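Rudine plant to add second line, 56 jobs, after county signs off on site

The old bottling works on the east side of Rudine, empty for longer than most people in town care to remember, is going to be busy again and then some. Veller, the plumbing fittings maker that moved into the front half of the building, has been cleared to take over the back half as well, and it plans to have a second production line running there by the fall.

The expansion will bring 56 new jobs to a town where a good many families still drive over the hill to Jenier for work. Hiring for the first of them opens in May, and the company says it would very much like to fill as many as it can from inside the county.

Győző Deák, the plant manager, came to the township hall to talk the plan through and stayed long past the end of the agenda, going over floor drawings with anyone who wanted a look. The new line will turn out brass valves and couplings for home water systems, he said, the same family of parts the plant makes now, only in the larger sizes that Veller has so far been buying from an outside foundry. Bringing that work under its own roof has been on the company's wish list for years – it was in the very first proposal the county saw, in fact, and was dropped then for lack of space.

Space won't be the trouble this time. The back half of the works adds 3,325 square yards of floor, with a loading dock at the north end and a rail spur that hasn't carried a car in a long while. Deák said the spur will stay as it is for now, and trucks will handle everything.

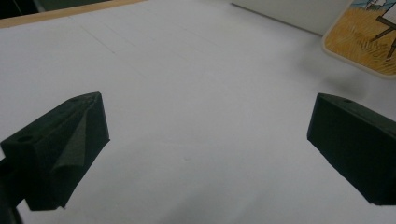 Boglárka Borbély told the meeting she was glad of the jobs and gladder still to see lights on in that building again, but she wanted to know which road those trucks were going to use, and at what hours. Mill Street is narrow, she said, and the school bus stops on it twice. Several neighbors nodded along.

The answer, as it stands, is that trucks will come in from the county road by way of the old depot gate, which has been chained shut since the bottling days. Veller will pay for widening the turn there, and the county will resurface the stretch that leads up to it. Until that work is finished the company has agreed to keep deliveries between 8 a.m. and 3 p.m., with a break in the early afternoon when school lets out. Borbély asked for that in writing, and it has been added to the permit.

Noise came up too, as it always does with metalwork. The heaviest machines will sit along the inside wall, farthest from the houses, and the dock doors are to be kept closed at night. Shamim Jadoon, who handles permits for the county, said her office will take sound readings before the line starts and again after it has been running a full month, and that the results will be left at the front desk of the library for anybody who would like to read them.

As for the jobs themselves, most will be on the floor: machine operators, setters, inspectors, and packers, working two shifts. A smaller number will be in maintenance and in the office. No experience is needed for the packing and operator posts, and training is paid from the first morning. People who have worked with brass or on older screw machines are especially welcome, Deák said, and he added with a smile that he knows perfectly well there are a few of those in Rudine who claim to be retired.

The training will be run with the technical college in Jenier, which has been teaching a short machining course to Veller's new hires since the front half of the plant opened. Boglárka Pálfi, who teaches it, is adding an evening group this time so that people can keep their present jobs while they learn. She has room for beginners and says nobody should be put off by the math, most of which is fractions, and all of which gets easier with a cup of coffee.

Building work starts with the roof. The contractor, Abreu, did the front half and kept its crew's measurements, so it expects to be up on the scaffolding as soon as the weather is dry enough. After that come new wiring and a new floor slab, and the machines should begin arriving in late summer. 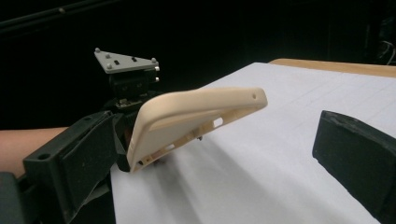 **JENIER, March** – Veller's head office has confirmed the money for the Rudine line, clearing the last step before the contracts are signed. Lajos Bodnár, the company's finance director, said the funds will come from earnings and a regional bank loan, with no grant from the township.

Application forms will be at the plant gatehouse and at the township hall from the first week of May. The gatehouse is open until 6 p.m., and callers are asked to use the Mill Street door while the depot gate is being widened.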